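Omness > House and Home > Laundry > Washing old soft toys

Ask | Browse topics | Unanswered | Members | Log in

How do I wash very old soft toys without ruining them?

Katia Serra
May 1, 2022

Hello all, my mum has finally cleared her loft and I've been handed two bin bags of soft toys, some of them mine and some of them older than me. They smell of loft. A few are going to my niece and the rest I'd like to give away, but I can't hand them over like this!

Most of the care labels have been washed blank or cut off, so I've no idea what's inside them. One rabbit feels crunchy when you squeeze him, and there's a bear called Flunby (don't ask, I was three) who has a growler in his tummy that still just about works. I'd be heartbroken to lose that. There's also a lot of long fluffy fur which has gone a bit matted. I've got a normal front-loading washing machine and no tumble dryer, and the flat is small so I can't have wet teddies everywhere for a week. Is the machine all right for any of them, or am I doing the whole lot by hand?

Cheng-en Wu

I do this a fair bit for the toy shelf at our playgroup and I'd say sort them before you go anywhere near water. Give each one a good squeeze all over. If it's springy and light it's most likely polyester and can go in the machine. If it's crunchy, like your rabbit, it could be wood wool or straw or old foam that's breaking up, and I wouldn't get any of those wet right through. Beans and pellets are usually plastic and fine, but check the seams because a machine full of pellets is a very long afternoon. I learnt that one in March.

Look at the tag if there is one, even if it's faint. Hold it up to a window and you can sometimes read the wash symbol from the back.

For the machine ones: old pillowcase, knot the top, cool delicate wash, half your usual liquid and no softener (it makes fluffy fur go flat and greasy). Lowest spin you've got. I put a towel in as well so they don't thump about. Two small ones to a pillowcase is plenty.

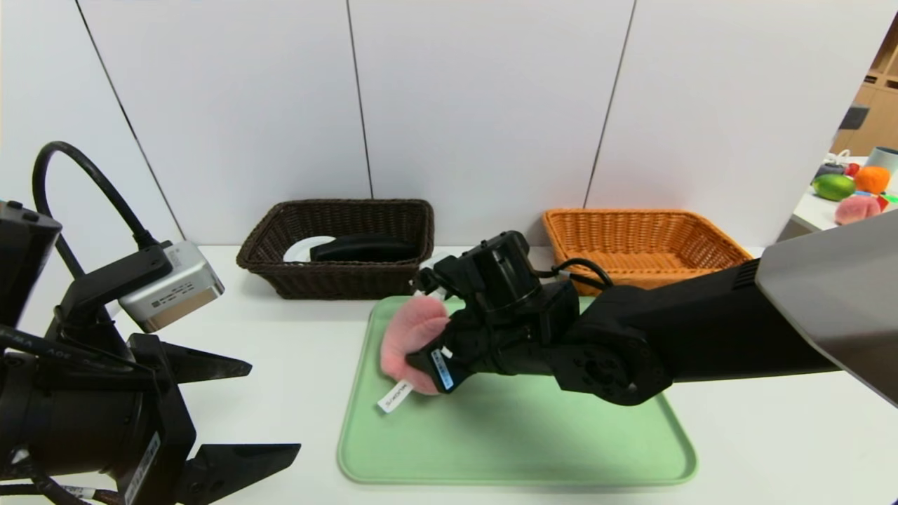
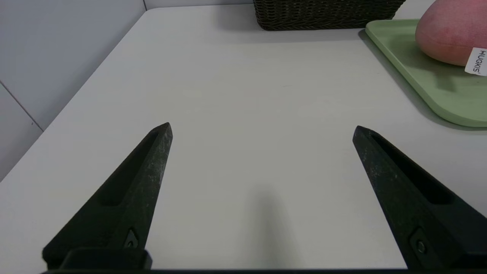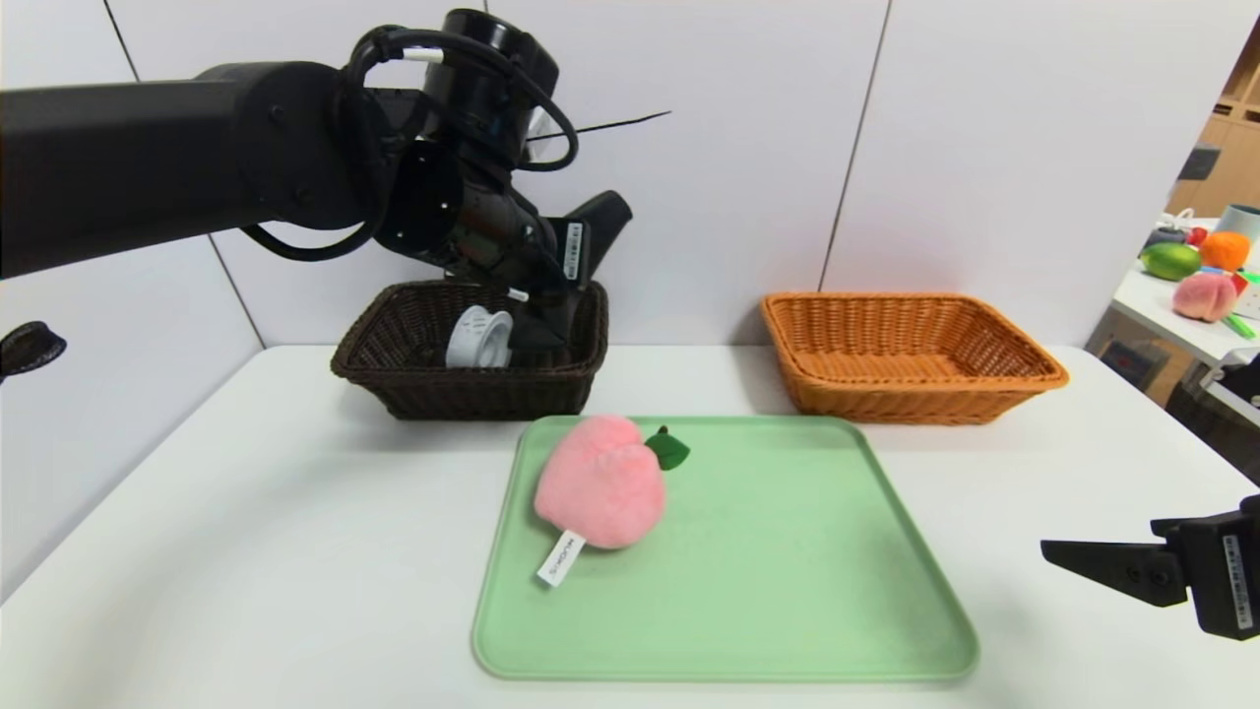
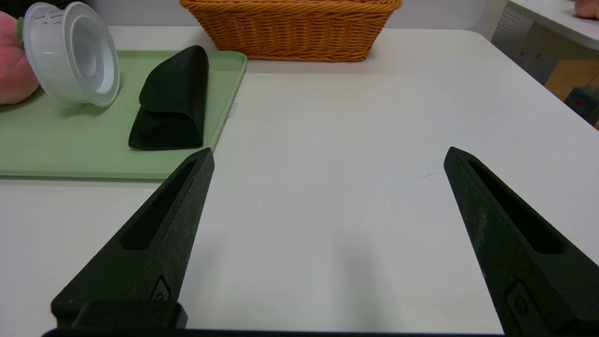
Do ribbons and bows have to come off before the wash?

I'd take them off if they're only tied or held with a stitch or two. Red and navy ribbon is the worst for running, and it'll go straight into pale fur. If a bow is sewn down hard, wet a bit of white cloth, press it on the ribbon for a minute and see whether any colour comes away. No colour, leave it on.

Back to drying, which is where most people go wrong. Roll each toy in a dry towel and lean on it - properly lean, with your forearms - then do it again with a second towel. After that, on an airer near an open window, turned morning and night. Don't hang them by the ears! I did that with a donkey and he's had one long ear ever since. The outside will feel dry well before the middle does, so give it an extra day after you think it's done. If you put a damp one away in a box you'll be back to the loft smell and worse.

For the matted fur, wait until it's nearly dry and use a soft baby brush or a clean slicker brush meant for dogs. Work from the tips down in little bits. It won't go back to new but it'll look a lot happier. Long fur that has melted (too near a radiator, usually) is past brushing, you can only trim it.

Athina Andreadis

just bung them in at 30, mine have all been through loads of times. never lost one. did lose an eye off a penguin

Antigoni Stefanou

Please don't put the growler bear in the machine, whatever anyone says. A growler is usually a little card or tin tube with a weight and a bit of bellows inside, and once it's soaked it won't growl again. I've got one of my own from my gran and I only ever clean the surface.

What I do is whisk up a small squirt of mild wool wash in a bowl of lukewarm water until there's a lot of foam, and then use ONLY the foam, on a flannel. Go over a patch the size of your palm, wipe it off with a second flannel that's been wrung out nearly dry, pat with a towel, move to the next patch. It takes an evening. Put something nice on the telly.

For the smell, before any of that, put him in a big bag with a few spoons of bicarb, shake gently and leave him overnight, then hoover it off with a bit of old tights over the nozzle. My bicarb was 79p from Christodoulou's on the corner so it isn't a pricey business. You can do the same for the crunchy rabbit, though if he's shedding dust from a seam I'd get him looked at first. Ours was restuffed by a lady at the market for £5 and she sewed him up beautifully.

One more thing, if any of them are going to a baby, give the eyes a good hard tug. Old ones are sometimes on wire or only glued. I swap them for stitched eyes in black wool, and my grandson has never complained.

Katia Serra

Thank you all! Flunby is in his bag of bicarb as I type and four of the springy ones are on the airer. The rabbit is waiting on the windowsill until I can find somebody to restuff him.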